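Speaker notes: Setting the Table, or Why We Still Eat the Way We Do
Flitwood Library evening talks, February

Slide 1. Title
Thank Dorota Dudek for the introduction. Check the back row can hear. Start slowly, I always gallop through this part!

Slide 2. Sticks first
Chopsticks began as cooking tools. Long ones, for reaching into a hot pot. Their use at meals came later, and it spread alongside food that was cut small in the kitchen. I love this, because it means the knife work moved away from the diner altogether. Pause and let people picture their own kitchen drawer.
Ask: who has chopsticks at home? Who has a matching pair? (Wait for the laugh.)
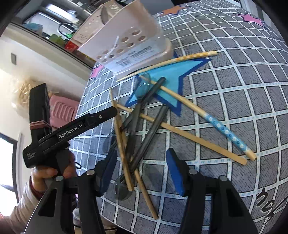

Sticks, chopsticks and a white holder on a starry cloth.

Slide 3. Length and shape
Chinese chopsticks tend to be longer and blunter, which suits shared dishes in the middle of a table. Japanese ones are usually shorter and taper to a finer point, lovely for picking bones out of fish. Korean ones are often metal and flattened, and they come with a long-handled spoon. Pass round the box from Szulc now, both trays. Remind people the lacquered pair is on loan from Pieter Xaba and he would like it back.

Slide 4. The fork has a bad start
My favorite slide. Table forks took centuries to catch on in much of Europe, and plenty of diners thought them fussy, even a bit sinful. Italy warmed to them early, and pasta surely helped. Tell the story of Thaddeus Okafor trying to eat buttered noodles with a spoon and a knife at our Gedov supper. He got through 7 mouthfuls in the time the rest of us cleared our plates.

Slide 5. What goes underneath
Tablecloths! People skip straight past them and they are wonderful. In medieval halls a long cloth could double as a napkin, and a good white one told guests exactly how well off you were. Wipeable and printed cloths changed all that. Suddenly a weekday table could have checks, flowers, stars, anything at all.
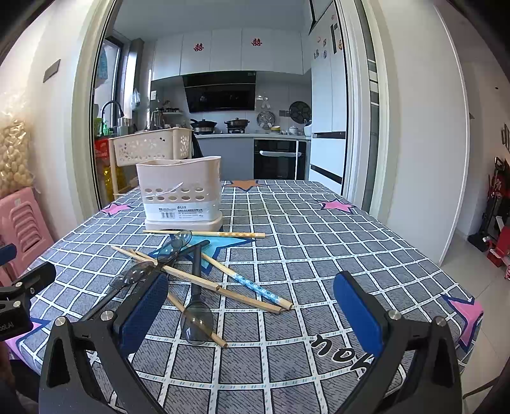
Table Talk Notes, no. 58

Slide 6. Grids and borders
Short one. A grid is a very old idea for cloth, and weaving gives you one almost for free. Printing lets you fake it and then dress up the lines. Hold up the Bidero sample and show the back as well as the front.

Slide 7. Questions
If it goes quiet, ask about spoons. Somebody always has a family spoon. Jarosław Gajewski has the roving mic. Tea is in the side room and we need to be out by 9 p.m.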